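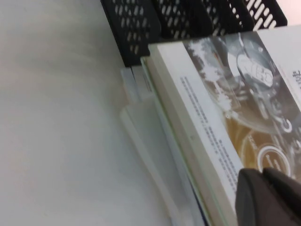 Filing rules for paper records: what changed in September

The revised retention schedule took effect in September and applies to all paper held at the Arsenault and Bosar offices. Electronic records are covered by a separate schedule and are unchanged.

The main difference is the trigger date. Under the old schedule, the retention period for a supplier contract began on the date of signature. It now begins on the date the contract ends, including any extension. A contract signed for three years and extended for two therefore stays on file much longer than before. Do not pull contract files for disposal using the old spine labels — they show the signature date only.

Invoices and delivery notes keep their existing period. They must now be filed by supplier number instead of by month. Bosar has already converted its invoices, 152 folders in all. Arsenault has 130 folders still to convert and will do them in supplier number order, starting with the lowest. 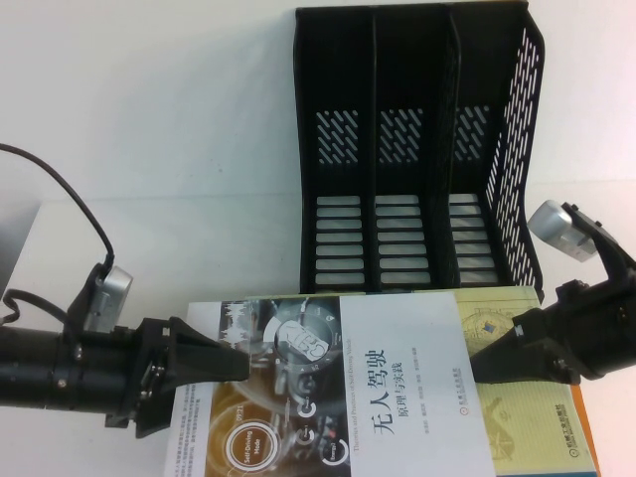
Personnel papers are to be split. Payroll forms go in one folder, everything else in another, and the two are not stored in the same cabinet. Medical notes remain sealed and are logged on Form 3 each time the envelope is opened. The log stays with the envelope.

Working papers have no retention period. A working paper is a draft, a copy kept for reference, or a note that has been typed up elsewhere. Keep it at your desk while the job is open and shred it when the job closes. If a draft carries a handwritten approval, it is a record and goes in the job file.

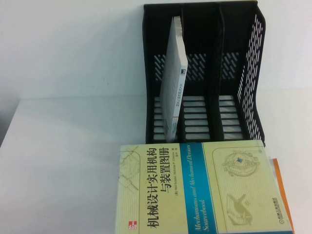

Text: Maham Awan, Records | October 13, 2021

Boxes for off-site storage go to Pikport as before. Each box needs two copies of the contents list, one inside the lid and one sent to Records by internal mail. Lists must give the supplier or job number, the first and last dates of the contents, and the disposal year. "Miscellaneous" is no longer accepted as an entry, and boxes marked that way will be sent back to the office they came from.

Disposal requests are signed by the department head and then by Vernon Ross. Allow time for both signatures before booking the shredding collection. Papers under audit or dispute are on hold whatever the schedule says — check the hold list first.

New spine labels are available from Records in two sizes. The narrow size fits the Fliven folders, and the wide size fits lever arch files.

Filed under: Office Procedures

Recent items
Supplier numbers: how to request a new one
Internal mail pickup times at Bosar
Holds and disputes: who updates the list
Key register for the Arsenault file room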